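Home Ask Browse topics Kitchen & Pantry Members Log in
3 min read

How long does opened soy sauce keep if it never goes in the fridge?

Posted by Souad Ezzat in Kitchen & Pantry

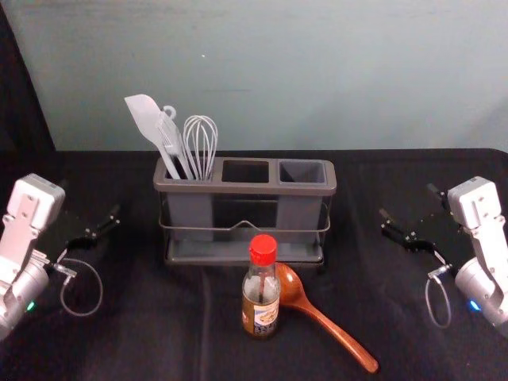

I cook for one most nights and go through sauces slowly. My soy sauce has always lived on the table or in the cupboard because my mother kept hers that way. My sister stayed with me in April and told me I should throw out anything that had been open more than a month. I looked at the label on the one I had then and it only says "refrigerate after opening" with no length of time.

What I would like to know is whether it goes bad in a way that can make you sick, or if it only loses flavor. I also have oyster sauce and fish sauce, both opened last winter, and I don't know if the same rule covers them. The kitchen gets warm in the afternoon, up to 24 degrees Celsius or so, and the cupboard is next to the stove. My fridge is small and the door is already full.

2 replies · 2,944 views

Kyung-hwa Do

Regular soy sauce is salty enough that it is very unlikely to make you sick at room temperature. What changes is the taste. Once air gets in, it slowly turns darker and flatter, and the nice smell goes first. In a cool cupboard I find it stays good for two or three months. In the fridge it holds up much longer, and I have used one that was open almost 12 months without any complaint.

Low-sodium soy sauce is different. It has less salt to protect it, so I would put that in the fridge the day you open it.

For the other two:

Oyster sauce has to be refrigerated. It has sugar and starch in it and can grow mold around the neck. If yours has been in the cupboard since last winter, throw it out. Don't go by smell.

Fish sauce is very salty and keeps fine in the cupboard, though it gets stronger and may form crystals at the bottom. The crystals are salt and do no harm. If it is a reduced-salt kind, follow the label.

The spot next to the stove is the bigger problem. Heat and light do more damage than a few extra weeks. Move everything to a low cupboard on the other side of the room if you have one. Wipe the neck before you put the cap back on, and close it all the way. A crust under the cap keeps it from sealing.

If space in the fridge is the trouble, buy smaller bottles. The big ones look cheaper per ounce, but you end up pouring out the last third. I bought a large one from Bouazza when it was on sale and I was tired of it long before it ran out.

Write the opening date on a piece of tape and stick it on the bottom. You will not remember it otherwise – I never do.

Khadija Zerouali

I keep all of mine in the cupboard and have for 30 years, never been sick from it. Mold you would see. My husband puts everything in the fridge, even the vinegar, so we have no room for milk.

Souad Ezzat

Thank you both. The oyster sauce is in the trash. I checked the fish sauce and it does have crystals, so I'm glad I asked before I tossed that too. Kyung-hwa, does the same go for hoisin? I have a jar of that as well, opened at the same time.

Kyung-hwa Do

Hoisin goes in the fridge. It has a lot of sugar in it and so it's slower to spoil than oyster sauce, but if it has sat out since winter I would replace it.

Related topics: Storing vinegar Cooking oils Freezing broth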